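Paralegal, Trusts and Estates (Full Time)

Pranholm Chu Law Office, Closwood

Posted Sun 7 January

Our office is looking for a paralegal to join the trusts and estates group. We are a small practice with four attorneys, and we help families with wills, trusts, probate and the care of older relatives. The position is new. It was opened because the probate work has grown and the two paralegals we have now can't keep up with it in normal hours.

You will work mostly with Su-chen Wan, who leads the probate side, and for part of the week with Ravinder Doucette, who does trust administration and the fiduciary tax returns. Both of them like to give a file to one person and let that person keep it until it is closed. So you will know your families well, and they will call you by name.

The daily work is the following:

Preparing petitions, notices to heirs and inventories for the attorney to review
Collecting date-of-death values from banks, brokers and appraisers
Keeping the estate ledger and drafting the accountings
Speaking with executors by telephone, often in the first weeks after a death
Filing with the court, on paper and electronically
Assembling the documents for signing days, and acting as a witness when needed

The telephone part is important to us. Many executors have never done this before, and they ask the same thing two or three times. We need a person who can answer the third time as kindly as the first.
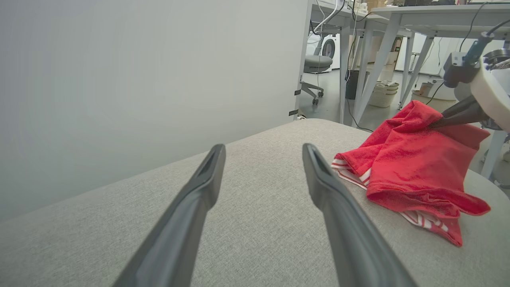 We ask for at least two years of work in probate, trusts or elder law. A paralegal certificate is welcome but we don't insist on it. If you learned the work at a desk, from a good attorney, please tell us about it in your letter. You should write clear English, be exact with numbers, and be comfortable with spreadsheets. A second language is useful in Closwood — Mandarin, Cantonese and Spanish most of all — but this is also not a condition. If you are not yet a notary, we will pay for you to become one.

Hours are Monday to Friday, nine to five thirty, with one hour for lunch. After the first three months you may work from home one day each week. On two evenings a year we hold a public talk on wills and powers of attorney at the Hudley library, and all the staff take turns to help there. These evenings are paid.

The salary depends on experience, and we will tell you the range in the first telephone call, before you spend any more time on us. We offer health insurance, a retirement plan with an employer match, 25 days of paid leave, and up to 700 dollars a year for courses. There is a signing payment of 3000 dollars, paid in two halves, the first after one month and the second after one year.

To apply, please send a resume and a letter of one page to Tayla Tamihana, Office Manager, Pranholm Chu Law Office, 452 Hudley Road, Closwood, or bring them to the front desk. Please don't send writing samples from real client files, even with the names removed. We will give a short exercise at the interview instead: a simple estate with a few mistakes in the inventory, and forty minutes to find them.

Interviews will be in the first half of February, with Su-chen Wan and Maxine Bright, our senior partner. The start date can be discussed. Everyone who applies will receive an answer, also when the answer is no.

We consider all applicants equally. If you need an arrangement for the interview, such as a ground floor room or more time for the exercise, write it in your letter or tell Tayla by telephone.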